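About Gamex

Gamex sorts, repacks and stores kitchen and canteen equipment for small caterers, village halls and schools. The company was set up by Olga Miranda, who had previously run the stores of a contract caterer and had spent much of that time looking for teaspoons. It trades from Unit 6, Arkness Yard.

What we handle

The bulk of the stock is cutlery: forks, knives, dessert and serving spoons, ladles, spatulas and tongs. We also take jugs, small bowls and measuring cups. We do not take glassware, electrical goods or knives with a blade longer than a table knife.

Goods arrive in mixed crates. Each crate is given a job number on receipt and keeps that number until it leaves the building. The numbering is continuous and has not been restarted since we opened, so a customer with several sites may hold numbers that are far apart. Matlala Catering, for instance, has its two kitchens under 813 and 826.

How a crate is sorted

Sorting is done on a flat table, with open-topped bins along the far edge and a smaller container in the middle. The bins hold one class of item each. The middle container is for pieces in hand, meaning those that have been taken out for checking or for making up a set. Metal and coloured pieces may share it during a job but are separated before packing.

Clear or translucent plastic is used wherever possible. A label can be wrong and a lid can be swapped. With a clear bin the contents can be checked from the side without lifting anything out.

Bins are filled to no more than two thirds of their depth. Long-handled utensils are laid flat along the bottom. Forks are packed with the tines all facing one way, in bundles that fit the customer's own drawers where we have been given the measurements.
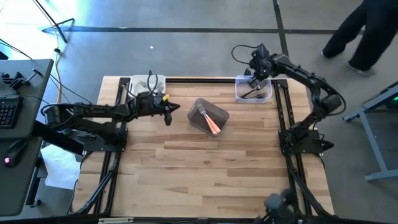 Sorting table with a fork and a second utensil in the middle container.

Storage

Sorted sets go into lidded boxes on fixed shelving. Heavier boxes are kept at waist height. The standard set is 100 pieces, and part sets are marked as such on the lid and on the delivery note. Bent, cracked or pitted items are set aside in a separate box and returned to the customer, who decides whether they are scrapped.

The stock list is kept in Grokano, our own record system. It holds the job number, the class of item, the quantity and the shelf. Customers can ask for a printed copy at any time; there is no charge for this.

Bringing goods in

Crates should be dry and free of food. Loose paperwork should be put in an envelope and taped to the inside of the lid. Please do not tie cutlery with elastic bands, as they perish in storage and mark the handles.

Deliveries are received at the side door. The yard gate is 2.4 metres wide and larger vehicles should unload in the lane. Crates for the April intake must reach us by 27th March.

Enquiries about existing jobs should quote the job number. New customers should write to Olga Miranda at the Arkness Yard address, stating the number of crates and the classes of item they contain.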